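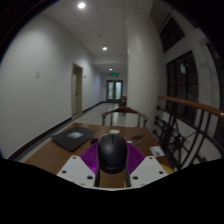 Ekis reckons the boring objects are where the learning happens, and after a morning with the Ninen project's new results I'm inclined to agree. I'd gone in expecting something flashy and came out talking about computer mice!

The idea is simple enough. People pick things up with a hand-held gripper, the movements get recorded, and a robot arm learns from the recordings. No arm is needed while the collecting goes on, so you can do it on any table you like. What the Ninen group wanted to know was whether it's better to gather lots of goes in one tidy lab or to spread the same number across ordinary places — corridors, kitchens, landings, whatever's going.

So they made two sets of 1129 recordings each, one from a single lab bench and one from all over the building, and trained the same model on both. Then came 306 test pick-ups per model in rooms neither had met before. The spread-out set won, and by more than I'd have guessed. On small rounded things the corridor-and-kitchen model managed 90 per cent, while the lab-bench one got stuck at 50.

Tak, the software that lines up the recordings, is being tidied for release in December. I had a quick go at the collecting myself and it's harder than it looks (my grip kept coming in too steep).

There's a catch, mind you. Shiny and see-through things still trip up both models, and all the tests were done on one type of arm. A second round is planned at Dondico, with drawers and cupboard doors added to the list.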